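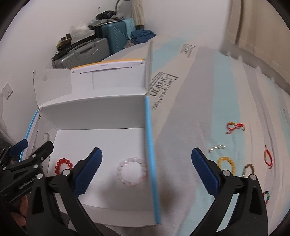
What is the best way to keep beaded bracelets when they are not being worn?

Lay them flat in a shallow box with a lid, one beside the other and never in a heap, and keep them out of strong sun. Elastic goes slack if it hangs on a hook for months, and cord picks up kinks if it is stuffed into a bag.

We get asked this nearly every Friday, so it seemed a good place to begin telling you who we are.

Flostetti is a small bracelet workshop and mending bench. We string, restring, sort and box beaded bracelets of all sorts, from a row of pearls somebody was given at eighteen to a bit of red string with a charm on it that has been through the wash more times than its owner cares to admit. We don't mind which it is. The string one usually has the better story.

The business was started by Vikas Bhatt on a kitchen table, with a tray of odd beads from his aunt's sewing drawer and a reel of elastic that turned out to be the wrong thickness for nearly everything (we still have most of it, if anybody has a use for it). Khải Mai came in to help with the knots one October and stayed. Khải does the cord work, the sliding clasps and anything with a fiddly ornament, and Vikas does the pearls, the stringing and the talking.

These days we mend or restring 376 pieces in an ordinary year, and we keep 650 little drawers of spare beads so that when three go missing down the back of a sofa we have a fair chance of finding you a match. Pale pinks are the hardest. There must be more pale pinks in the world than all the other colours put together, and no two of them agree in daylight.

A good part of our work is plain tidying, and we are rather fond of it. People bring us a tangle in a carrier bag and we spread it all out, work the knots loose, wipe each piece with a soft dry cloth and put it back in a box, with the cords coiled and the pearls kept away from anything that might scratch them. We call this the Arroyo service, after the street we first worked in, and it takes us 20 minutes for a small collection and most of a morning for a big one. If you would like to stay and help you are very welcome, and there will be tea.

We are great believers in the plain cardboard box. Velvet is lovely, but a clean white box with a lid that closes properly does the job perfectly well, and you can see at once what you have. Please do keep the box your bracelet came in! If it has gone, we sell our own, the Rutard, in two sizes.

For anyone who would like to learn, Khải runs a beginners' evening called Ridusis. You will string one bracelet, learn one knot that holds, and go home with both. Bring your reading glasses if you use them, and a broken bracelet if you have one, as it is much nicer to practise on something you would like to wear again.

Do come in and say hello, even if all you have is a pocketful of loose beads.

Last updated: October

Contact us | © Flostetti | Back to top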